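**Grasp planning** is the part of a robot's software that decides where the fingers go before anything gets picked up. I keep this page for the Pruso wiki, and I've tried to write it the way I'd explain it over lunch, so forgive the rambling!

## What it does

A planner takes in a picture of the part (a depth image, usually, or a CAD model if you're lucky) and spits out a list of possible grips. Ours proposes 200 of them per part, throws out the ones that would crash into something, and scores whatever is left. The winner goes to the motion planner, which works out how to get the arm there without elbowing the furniture.

On an empty tabletop this is pretty easy. Inside a computer case it's a different animal, and that's the job I know best – we take apart old desktop towers at our Lullville shop. You've got walls on the sides, cables looping all over the place, and memory modules standing in a row with hardly any space for a fingertip. I've watched the collision check reject nearly 288 grips in a row on one stubborn expansion card (we'd turned the limit up that day).
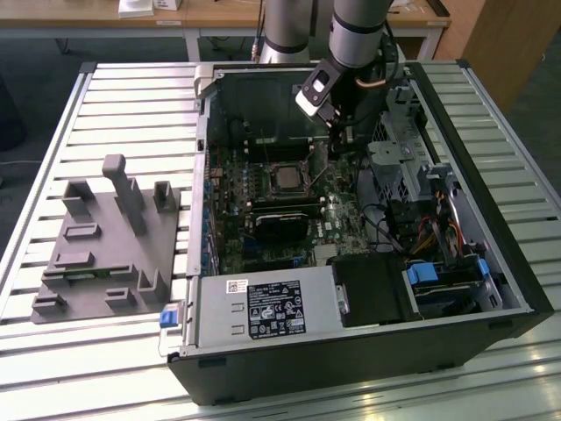 ## Approach direction

With the tower on its side and the panel off, most useful grips come straight down. We still let the planner tilt the gripper up to 10 degrees, and that little bit of freedom rescues a surprising number of plans. Go much further and the wrist starts arguing with the case walls.

## Cables

Cables are the worst. Rigid collision models treat them as if they were pipes, so you either pad them and lose half your grips, or ignore them and snag one. Fasov, the planning library we use, lets you mark a region as "soft" and charges a penalty for passing through it. I like that approach a lot, though picking the penalty is still guesswork. Mine is set to 4000 and I couldn't defend the number if you asked me.

## See also

- Motion planning
- Damgaard format (how we store scored grips)
- Hand-eye calibration

*Last edited August 2, 2022*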